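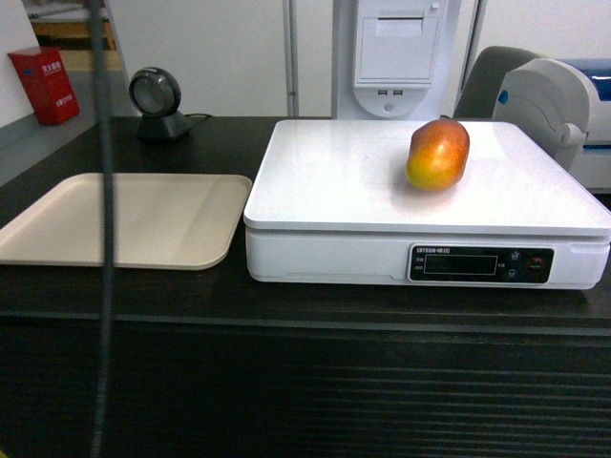 Mango on the shop scale, display side.

Selling fruit by weight or by piece?

orvokki_k
I help my cousin with a small fruit and vegetable shop, and we cannot agree about prices. Until now everything was sold by weight. In February I would like to change mangoes, avocados and pomegranates to a price per piece. My cousin says that customers will feel cheated, because one mango is big and the next is small. I say they already feel cheated when they see the total at the counter. What do you do in your shops? We buy most of our mangoes from Pruneo, in boxes, and the sizes inside one box are quite even.

jouko.a
By weight, always. I had a stall for many years and I tried piece prices one summer. People took all the big ones before lunch and I was left with the small ones, which I had to sell at half price. With weight nobody has a reason to dig through the box.

NZeleke
I disagree with jouko.a. People dig anyway, they are looking for ripe ones. In our place we sort into two baskets, large and small, each with its own piece price. It takes me ten minutes in the morning. A mango of 440 grams goes to the large basket without discussion, and the ones near the border I decide by hand. Customers like to know what they will pay before they come to the counter – especially older people who count their coins at home.

orvokki_k
Thank you both. Two baskets is a good idea, I did not think of it. How do you write it on the receipt? Our cash register program is from Hevico and it wants a unit for every product.

NZeleke
I made two products, "mango L" and "mango S", both with the unit "piece". It was not difficult. But remember to change the shelf label at the same time, I forgot it once and had to give the lower price to everybody until evening.

tikkanen_o
One more thing to think about is your loss. If you buy by the kilo and sell by the piece, you must know your average weight, and it changes with the season and with the variety. I weigh one whole box from every delivery and divide. If you skip this, you can sell a month under your cost and not notice. I did exactly that with pomegranates. When I went through the papers from the supplier in January 2018, I had lost 1,806 in a season, only from the wrong average.

jouko.a
So you still weigh everything, only now you do it in the back room and not in front of the customer. I do not see what is gained.

tikkanen_o
I weigh one box, you weigh for every customer. On a busy morning it is a big difference in the line. But I agree that for apples, potatoes and onions the piece price makes no sense.

orvokki_k
Some 40 mangoes go in a normal week with us, so the line is not our problem. It is more that people put the fruit back when they hear the sum. I will try the two baskets for four weeks and keep the avocados by weight, then I can compare. My cousin has accepted this, not very happily.

jouko.a
Four weeks is fair. Write down what you throw away also, and not only what you sell.

Comments (3)

Rautiainen: We do avocados by piece and mangoes by weight, the opposite of your plan. Avocados are much more even in size, at least the ones from Dendanero.

fruitlady: What about cut fruit? Half a mango in a cup sells better than a whole one in my shop, and there the price is always per cup.

NZeleke: Cut fruit needs a cold shelf and a date on every cup, so I would start a separate thread for it.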